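Section 2: Setting up your Marti label printer

I've set up a fair few of these now, first at the Groluvthorpe shop and then at home, so I'll tell you how I do it. The printed leaflet is fine, but it skips the fiddly bits!

What you'll need: the printer, its power lead, one roll of labels (the standard roll holds 200) and a spot near a power point. Keep it out of direct sun if you can – heat will turn thermal labels grey.

1. Peel the blue transport tape off the lid and the print head.
2. Press both side catches and lift the lid until it clicks.
3. Drop the roll in with the labels feeding from underneath. (I still get this backwards when I'm in a hurry.)
4. Pull a few centimetres of label past the tear bar and close the lid firmly.
5. Plug in the power and hold the green button until the light stops flashing.

Caution: don't touch the print head with bare fingers. Skin oil leaves a white stripe down every label you print afterwards.
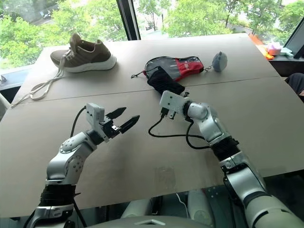
Next comes pairing, and I'd do it with the printer and your phone side by side. Open the Eltau app, tap Add Printer and wait for Marti to come up in the list. If it asks for a code, enter 1341.

6. Choose your label size. The default is the Zestholm 692, so change it if your roll's a different colour on the core.
7. Print a test label.
8. If the text sits too low, go to Settings, then Alignment, and nudge it up by 2.

Note: Gun-woo Woo put me onto saving the alignment under its own name, and I'm very glad he did, as app updates wipe the unnamed one.

Still printing blanks? Your roll is probably upside down, so go back to step 3. Cleaning the rollers is covered in Section 3.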